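5/21/20
By Benedetta Rizzi

73 shares | 13 comments

Why water stops beading: an interview with Beverley Lowther

Beverley Lowther runs the finishing line at Situra, a contract mill that applies water-repellent treatments to woven polyester and nylon. Most of the mill's output goes into rainwear, bag linings and umbrella cloth. We spoke by phone for an hour, mostly on why treated fabric stops shedding water and what an owner can do to bring it back.

She began with terms. "Waterproof and water-repellent get used as if they were the same word. A waterproof fabric has a layer that water can't get through under a given pressure. A repellent finish sits on the yarn and changes how a drop behaves at the surface. You can have either one without the other."

The property that matters for the second is contact angle, the angle at which the edge of a drop meets the cloth. On untreated polyester the drop spreads. On a well-finished cloth the angle is well past 90 degrees, the drop stays round, and a slight tilt is enough to move it. Weave contributes as well. Air held between the yarns reduces the area the drop can touch, so a tight, fine weave with a modest finish may do better than a coarse one with a heavy finish.
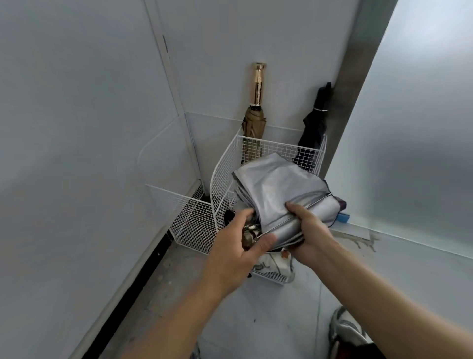 Lowther's line applies the finish by padding. The cloth passes through a bath, then between two rollers that press out the excess, and then through an oven. She considers the rollers the part most often set badly. "If the nip pressure drifts from one side to the other, you get a roll that beads on the left and wets on the right. It looks perfect coming off the machine. You find out at the spray test, or the customer does."

The spray test is simple. A sample is clamped in a hoop at 45 degrees, water falls on it from a nozzle, and the wetted pattern is compared with a chart. Situra tests each lot as finished and again after laundering. The cloth under discussion that week was a 210 denier nylon bound for bag makers, and its laundered result had come back one grade lower than expected. Lộc Vi, who runs the test bench, had traced the drop to residual detergent.

"Detergent is a wetting agent," Lowther said. "Its whole job is to make water spread. Leave a film of it on a repellent fabric and you have canceled the finish without removing any of it. Lộc rinsed the same samples twice more and they came back up."

She sees the same fault in garments returned by consumers. By her account, a good share of the jackets described as worn out are dirty or under-rinsed. Skin oil at the collar and cuffs has a similar effect, as does fabric softener, which deposits a water-attracting layer on purpose.

I asked about heat. The repellent molecules are chains anchored to the fiber at one end, with the free ends pointing outward. Rubbing and washing knock them flat. Warming the fabric gives them enough mobility to stand up again – within limits. "Low tumble, as long as the care label allows it. People are afraid of the dryer and they shouldn't be, for a jacket. A coated item with a glued seam is another matter. Read the label."

Umbrella cloth gets neither treatment, as it can't go in a dryer and is seldom washed at all. Its failures are mechanical. The finish goes first along the folds, where the same line of yarn is creased each time the canopy is closed, and at the rib tips, where the cloth is under the most tension. 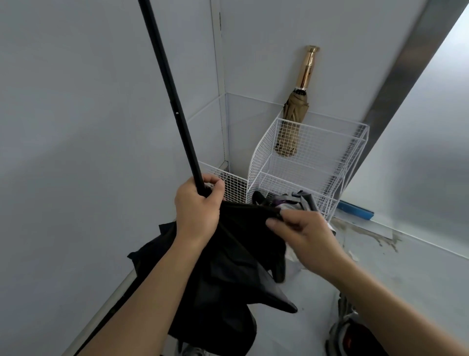 Gathering the canopy of a black umbrella by hand, with a white wire-mesh rack behind.

Situra runs an abrasion test on folded strips for this reason. Lowther's current pass level is 300 cycles with no visible wetting along the crease. She does not think much of that number. "It was set before I got here. I have asked for the basis of it and there isn't one in the files. It separates bad cloth from decent cloth. It won't separate decent from good."

A revised method, drafted by her colleague Huệ Đoàn, wets the strip between rounds of folding. Damp yarns swell slightly and rub harder against each other, and early results spread the samples out more usefully. The draft should go to customers for comment in December.

On chemistry she was more guarded. The mill is moving its standard finish from a fluorinated product to a hydrocarbon one. The new finish repels water about as well when fresh. It does not repel oil. "That's the trade. For a tent or an umbrella, I don't care about oil. For a chef's apron I would."

Her advice on storage was short. Dry the item open, in moving air, before folding it. Do not spray a new finish over a dirty surface.

Related
- Reading a care label in the right order
- Lụa Võ on seam tape and why it lifts
- Lotstead mill tour: dyeing without steam
- Denier, thread count and what each leaves out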